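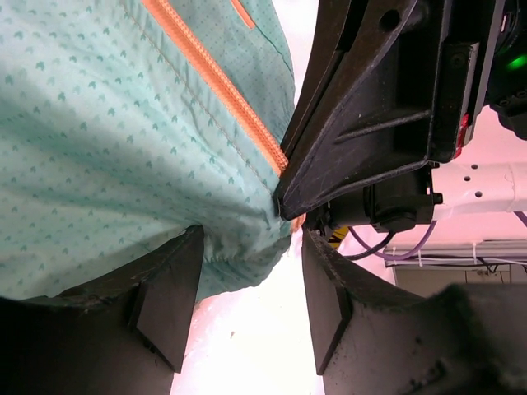 What's the best way to put away thin jackets and soft bags so you can find them again? Empty every pocket, do up every zip, then fold them loosely and stand them on end in a drawer, so you can see a bit of each one.

I came to this late. For years mine lived in a heap on the hall shelf and I pulled at whatever bit of fabric was nearest until the rest came down on my head. Then in December I bought a Desberg chest with 3 drawers (secondhand, a bit sticky on the left runner) and decided the whole heap was going in there or going out.

I do love a loud zip. Mint green with a bright orange zip is exactly my sort of thing, especially with a busy little print on it, and it makes sorting so much easier! Anything navy or black just vanishes once it's folded. I've got two navy Devia cagoules and I still can't tell which is the one with the torn lining until I've got an arm in it.

Zips first, then. If you leave them open the teeth catch on whatever is next door, and I've got a snag in a perfectly good scarf to prove it. A stiff one usually gets going again with a rub of candle along the teeth - white candle, please, I used a red one once and regretted it. Hold the fabric flat beside the zip while you pull, or you'll get a fold of it stuck in the slider.

Pockets next. Mine gave up two bus tickets, a Flurker mint gone soft and a glove I'd already replaced.

The bottom drawer is still full of carrier bags. I'll do that one when it rains.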